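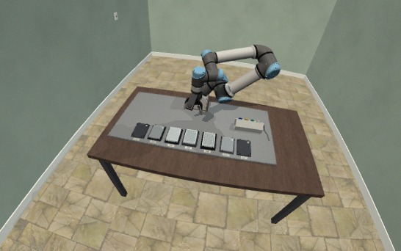

So do I still have a job in May? One of our packers put that in the question box the week we announced the arm, and I figured a page like this ought to start with it.

Yes, you do. I run the bench at Tanley, and no position on it is going away. The work on the bench does change, so read on!

What will the arm do?
The pick and place part. It sorts the small blocks into their labeled spots, the same reach we've all been making for years (my shoulder says thank you).

Why was the first version on a screen?
Jendetti built us a simulated bench so we could argue over the layout before anybody bolted anything down. I loved this part - we moved stuff all over the place and it cost us nothing.

Who decides when it stops?
Whoever is on the bench. You don't need to ask me first, and a stop never goes on your record.

Will my pay change?
Your base rate stays put. The old piece bonus was tied to 100 trays a shift and it's being replaced by a flat one, so slow days won't sting anymore.

How long is the training?
It's 3 sessions of 90 minutes each, all on paid time, over at the Bilinstead site.

What if I hate it?
Tell me! You can ask for a move to inspection, and I'll go to bat for you.

Last updated October 13, 2021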